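Watching club matches on a projector – stream lags 50 seconds

Nastia
Posted 31/05/2024
Our supporters' group streams away matches. The radio commentary runs 50 seconds ahead.

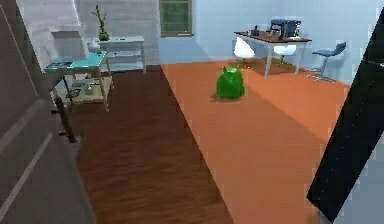 Wired connection, same delay. Any fix?

Tai
Lower the player buffer first. Default is 2,000 ms – try 500.

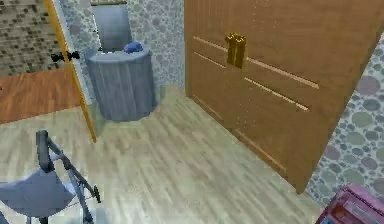

The rest is the league's encoder, and you can't change that.

Cludell
Delay the radio instead. Any audio app with a buffer does it.

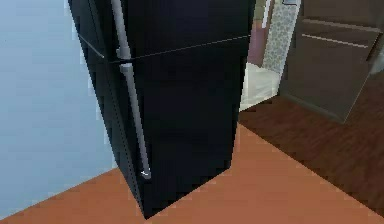 Sync on the kickoff whistle, then again after halftime.

Roladex
same here since February
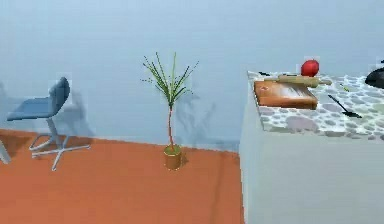
gave up on radio, crowd noise only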